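Two days in Standdale: buses you can book, bikes you can't find

I'd been meaning to get to Standdale for ages. It keeps popping up at the end of other people's talks as the town that "did something about the buses", and in May 2022 I finally got myself invited to one of their visitor days (thank you, Imani Sorensen, who answered three separate emails from me without once sounding fed up).

I went by train, naturally, and then had the slightly comic experience of not being able to work out how to leave the station. There's a very handsome new forecourt with benches and a covered bike park, and the stop for the bookable minibus is round the side, past the parcel lockers, next to a bin. I walked past it twice. When I mentioned this later it got a groan from the whole table, so I gather I'm not the first.

The minibus itself is run by a firm called Stolovent, and I liked it a lot. You book on your phone or ring up, you get told a corner to stand on, and a little sixteen-seater turns up. My driver had done years on the ordinary number 39 before it was cut back and he was very funny about the change. On the 39, he said, people moaned at him for being late. Now they moan at the app and say good morning to him. He also told me the booking system has a soft spot for right turns, and we did seem to make an awful lot of them.

The proper visit started at the depot, which is out beyond the retail park in what used to be a carpet warehouse. There were eleven of us, mostly council people, plus two students and a very quiet man from a parking company who wrote everything down. Wendelin Hubmann, the operations manager, took us round. He talks fast and walks faster. We saw the chargers, the wash bay, and then the control room, and I have to say the control room was a let-down if you've been brought up on films. Two desks, three screens, a kettle. But I could have stood there all afternoon! Every vehicle is a dot, every waiting passenger is a smaller dot, and you catch yourself rooting for the one stuck out at Slaoui Road with no dot anywhere near it.

Some numbers, for those who like them. On a normal weekday they carry 717 passengers on the bookable service, with 87 of those trips booked by phone. I asked whether they'd like the phone line to fade away and Wendelin looked quite shocked. The phone people are the regulars, he said, and they nearly always turn up. It's the app people who book from the pub and then walk home.

Lunch was soup and an argument. The argument was about fares. At the moment a ride costs the same as a normal bus, wherever you're going, and the council's grant covers the gap until December. Lucyna Pawlak, from the council side, was very open about not knowing what comes next. She'd like to keep the flat fare and ask the bigger employers to chip in. One of the other visitors had tried exactly that in his own town and got two firms out of thirty to pay, one of which has since moved. It went a bit quiet after that, and then someone brought in cake.

The afternoon was bikes and scooters, and here I was less won over. The hire scheme is called Bametti and there are 118 docking points on the map, which sounds generous for a town that size. Vilgot Wallin led us on a ride along the river and the riverside path is a joy, wide and smooth and properly lit. But at the end of it we needed six free docks and there were two. We went to the next one. Full. We ended up leaving four bikes at the hospital and taking, yes, the minibus back, which I think amused the driver more than it amused Vilgot. 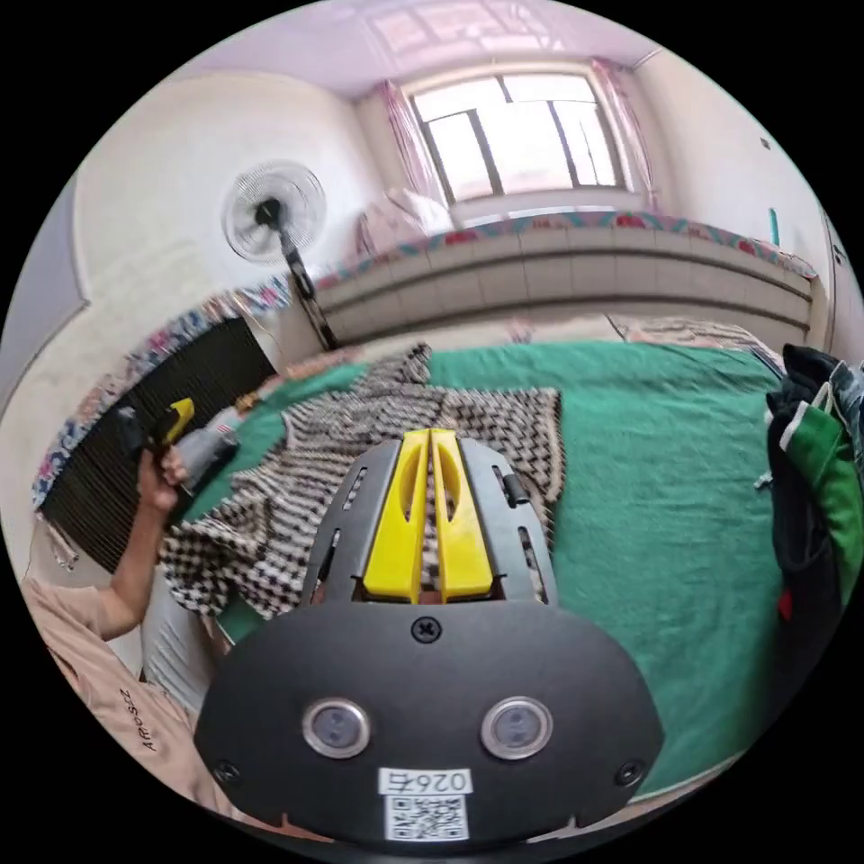
The thing I kept coming back to that evening was how much of all this hangs on the last few hundred yards. A good bus that stops next to a bin, a lovely bike path with nowhere to leave the bike. I went through my notes at the guest house, flopped out with the leaflets and maps and wishing I'd brought my slippers. A big bed with a green sheet on it is a fine place to spread out a route map, by the way, much better than the titchy desks you usually get. Laid out flat, you could see that the bookable zone stops dead at the ring road and that the new housing is nearly all on the other side of it.

So next morning I went and had a look. I caught the ordinary bus as far as it goes and walked the rest, over the footbridge and into the estate. Nice houses, two cars outside nearly all of them, and a bus shelter with no timetable in it. A woman with a pushchair told me the shelter had gone up before she moved in and she'd never seen a bus at it. Her husband drives to the station and pays to park all day. She'd use the minibus like a shot if it came over the bridge.

I put this to Aatos Lindqvist, who looks after the planning end, over a rushed coffee before my train. He didn't duck it. The zone was drawn before the estate had people in it, and making it bigger with the same number of vehicles means longer waits for everyone already inside. They're going to try it in the evenings first, when things are slacker, and see what happens to the waiting times. He's promised to send me the figures and I'll put them up when they come.

If you fancy going yourself, the visitor days are free but you do have to book, and lunch is included. Take a coat for the depot. And when you come out of the station, turn left at the parcel lockers.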